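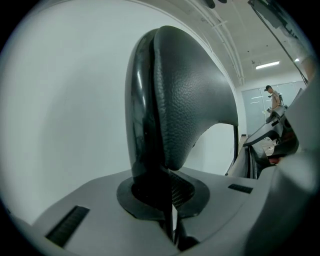

Tanville school board and the name change: what happens now?

Local Issues > Schools

bevier_dad
So the board voted to take the Mallen name off the middle school, and the district posted the notice August 5, 2020, while half the town was at the lake. Public comment was 90 minutes. I sat through all of it on my laptop and I still couldn't tell you what the new name is going to be. Does anyone know?

oldmillroad
There isn't one. It's "Tanville Middle School (interim)" until October. I assume the parentheses go on the gym floor too.

kperch
Good riddance. The man wrote newspaper columns about which families should be allowed to buy houses on the east side. Mine was on his list. My grandmother cleaned that building for years and walked in under his name every morning.

TysonL
Tyson Landry here, I use my real name on this board. Nobody I know is defending the columns. My complaint is the process. We turned in a petition with 263 signatures asking for a town vote, and the board "received" it, the way you receive a flyer under your windshield wiper.

kperch
Tyson, with respect, 3689 people voted in the last board election. That was the town vote. You just didn't care for the results.

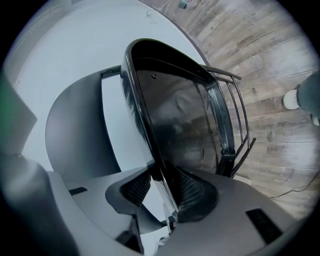
And you can't put "should we keep honoring a guy who wanted my family gone" on a ballot between the sewer bond and the dog park. Some of us would have to drive past the yard signs.

TysonL
Fair point about the signs. I hadn't thought of that. I still want to know what it costs. I heard some 60 grand and I heard "minimal." Those are different numbers.

oldmillroad
Only one of them is a number.

bevier_dad
Is Sotomayor still on the list of names? My daughter's class wrote letters for it.

marcy_in_tanville
It was as of last week. So is "Tanville Ridge." We don't have a ridge. My husband wants it on record that there's a slope behind the tire place.

TysonL
If it's Ridge I'm starting another petition.

kperch
I'd sign that one.

bevier_dad
Mods, can we get the October meeting pinned when there's a date? The district site still has last year's lunch menu up top.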